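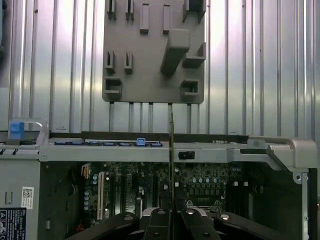

09/12/2023
试做厨房记录,冬季根菜部分

接上次。酸甜菜的第二批已经装瓶,标签还没写,放在冷藏柜最下层左边。谁先用到谁写,写明盐的比例,别只写“甜菜”。

今天主要做三样:欧防风汤、根芹菜泥、烤甜菜配大麦。原料都是 Brurkham 农场昨天下午送来的。欧防风个头偏大,有几根芯子已经木了,切开能看到中间一圈颜色发黄。根芹菜泥土多,洗了很久,削皮损耗比秋天那批高。甜菜很好,皮紧,叶柄还是脆的,叶子单独留下了,下面会提到。

一、欧防风汤

上次 Boris 的意见是太甜,喝半碗就腻。这次改了两处:洋葱减半,换成韭葱白;欧防风一半先烤再煮,一半直接下锅。

做法记一下。韭葱白切细,黄油小火炒软,不上色。生的那份欧防风切小块,和韭葱一起盖锅焖,焖到边角能压烂。烤的那份去芯,切长条,抹一点油,不放糖也不放蜂蜜,烤到尖端变深。两份合在一起,加蔬菜高汤没过,再煮 17 分钟,打碎,过一遍粗筛。

结果:甜味还在,但有了一点焦香压着,比上次平衡。酸度不够。先加了苹果醋,味道浮在上面,不融合。另盛一碗改用柠檬汁,好一些。最后试了一勺酸甜菜的汁,酸味合适,颜色却变成灰粉色,不好看,放弃。定柠檬汁,关火以后再加。

稠度:打完偏稠,静置后更稠。食谱里要写明“先留一杯高汤,最后调稀”,否则读者在家按量全倒进去,没法补救的是反过来的情况,太稀了只能再煮。

木芯问题。冬天市集上卖的大多是这种大根,不能假定读者买得到细的。建议在食谱开头加一句:根部直径超过拇指两倍的,竖切四瓣,把中间的硬芯片掉。片下来的芯可以丢进高汤锅,煮完捞出。

盐:每次都是最后调,所以没有准确的量。下次称一下盐罐,前后相减。

二、根芹菜泥

对比了两种煮法,水煮和牛奶煮,其他条件一样,同一个根芹菜对半切开来用。

水煮的香气比较冲,颜色偏灰,质地松。牛奶煮的颜色白,味道圆,但是牛奶容易在锅底结一层,要一直有人看着。Parveen 提议一半水一半牛奶,里面放一片月桂叶。试了,锅底不再结,颜色也可以接受,就按这个写。

马铃薯加不加,意见不统一。加了以后更稳,放凉再热不出水;不加的味道更干净。我倾向于加一小个,粉质的那种。食谱书的读者多半会提前一天做好,出水比味道淡一点更让人头疼。Parveen 保留意见,她想在旁注里写不加的版本。可以,版面够的话。

去皮方法:用刀,不用削皮器。先把头尾切平,站稳了再顺着弧度往下片。削皮器在根须密的那一头根本走不动,上次拿它试,花的时间多一倍,还剩下很多泥缝。削完马上泡进加了柠檬汁的水里,不泡的那块放在案板上对照,等汤煮好时已经变褐。

配菜:炸鼠尾草叶可以,榛子碎可以,培根碎味道太重,把根芹菜盖掉了。

三、烤甜菜配大麦

这道是新的,之前只在纸上写过。思路来自 Khattak 那本旧手写食谱里的一道大麦沙拉,原方子用的是夏天的番茄和黄瓜,冬天都没有,换成烤甜菜和腌洋葱。

甜菜整个带皮包起来烤,留一小段叶柄,不然汁会流出来。中等大小的烤到刀尖能不费力插进去。我戴手套搓皮,Boris 用厨房纸搓,速度差不多,纸的好处是手感清楚,不会把肉一起搓掉。案板染色,红色的案板以后专门切甜菜,白色的别用了。

大麦用珍珠大麦,干重 128 克,事先没有泡。煮法像煮意面,水多放,煮好沥干,趁热拌油和醋。趁热拌这一步很要紧:放凉再拌的那份,醋停在表面,吃起来一口酸一口淡。煮的时候水里放一点盐就够,后面奶酪还会带咸味。

甜菜叶:洗净,茎和叶分开。茎切小段先下锅,叶子后下,蒜一瓣,炒到塌。拌进大麦里很好,有一点苦,正好把甜菜的甜拉回来。这一步应该写进正文,不要写成“可选”。市集上卖的甜菜如果不带叶,用羽衣甘蓝或者菠菜代替,菠菜出水多,要挤。

奶酪试了两种,软山羊奶酪和一种硬的羊奶酪。软的拌开之后整盘粉红,卖相一般,味道最好。硬的刨片放在最上面,颜色干净,适合拍照。正文写软的,上桌时再放,不要提前拌。

腌洋葱:红洋葱切薄,醋、水、糖、盐煮开了浇上去。糖可以再少一点。放置时间对口感影响不大,当天就能吃,隔夜更软。剩下的一瓶在冷藏柜门上。

四、失败的

欧防风蛋糕,第 4 次,还是不行。中间湿,边上干。这次把擦丝换成了细丝,想让水分散得均匀,结果细丝出水更快,面糊在拌的过程里就变稀了。烤了比原定更长的时间,边缘已经偏硬,竹签插进去中间仍然带糊。

Boris 认为是模具太深,应该改成两个浅模,中间夹馅。我觉得油也多了。下次一次只改一项:先换浅模,油不动。如果浅模就解决了,油的事以后再说。

味道没有问题,肉豆蔻和橙皮的比例可以固定下来。边上干的部分切下来掰碎,回炉烤脆了,撒在酸奶上吃掉了,不计入结果。

另外,欧防风片炸过一锅,前半锅脆,后半锅发软。应该是油温掉下来以后没有等它回去就接着下料。这不是配方的问题,是我着急。做法可以用,食谱里写“分几次炸,每次之间等油重新热起来”。

五、试吃意见

下午请了楼下 Flirnivov 面包房的人上来吃,一共收到 19 张意见单,没有全部写完整的。抄几条有用的:

汤:“喜欢不太甜。”“胡椒看不见但吃得出来。”“想要面包。”最后这条出现了很多次,建议汤的那一页配一个简单的烤面包片做法,或者直接写明搭配黑麦面包。

根芹菜泥:有人以为是马铃薯泥,吃第二口才发现不是。有人不喜欢月桂的味道。月桂叶缩短时间,煮到一半取出来。

大麦:评价最好。有两张写“洋葱太多”,有一张写“洋葱太少”,量不改。有人问能不能做成热的。能,但是甜菜会把大麦全染红,热着吃味道也会平一些,要再加醋。先记着,不写。

蛋糕没有端出去。

六、采购和市集

Asenstead 的室外市集冬天缩小了,剩下的摊位搬进旧谷仓,下午收得早。根菜、卷心菜、苹果、蛋、奶酪都有,绿叶菜要早去。Brurkham 的人说欧防风霜冻以后更甜,后面几批会比今天这批还甜,那汤里的柠檬汁可能还要往上加。食谱里柠檬汁应该写成范围,并且提醒边尝边加。

根芹菜他们能供到 April,之后就只有窖藏的。窖藏的水分少,煮的时间要另外试,到时候留两个做对比。

蛋不够了,蛋糕再试之前要买。黄油还有。珍珠大麦只剩一小袋底,做一次试验够,做两次不够。柠檬买皮没打蜡的,上次那种皮擦出来发苦。

七、写法上的几点

根菜的重量一律写去皮后的重量,括号里写大致几个。今天根芹菜的损耗太大,按带皮重量写会差很多。

烤箱温度按普通烤箱写,风扇模式在书前面统一说明,不在每道菜里重复。我们这台右后角偏热,烤盘中途要转,甜菜不敏感,蛋糕敏感。

“煮到软”这类说法要改。汤里写“能用勺背压碎”,泥里写“刀尖插入后提起来会滑落”,大麦写“中间没有白点,但还有嚼劲”。Parveen 在核对前面几章的用词,改完以后这三道照她的格式走。

八、待办

我:欧防风汤按定稿再做一遍,称盐;大麦沙拉写初稿。
Parveen:根芹菜泥不加马铃薯的版本,隔夜再热,看出水情况;核对度量用词。
Boris:找两个浅模,蛋糕第五次由他来做,面糊配方贴在柜门里侧,油量先照旧。
都要注意:打碎机的密封圈有点松,热汤不要装满,盖子上垫布按住。新密封圈已经订了。

酸甜菜那几瓶下次开一瓶尝,剩下的继续放。汤剩两盒,已经冷冻,盒盖上写了柠檬汁的用量。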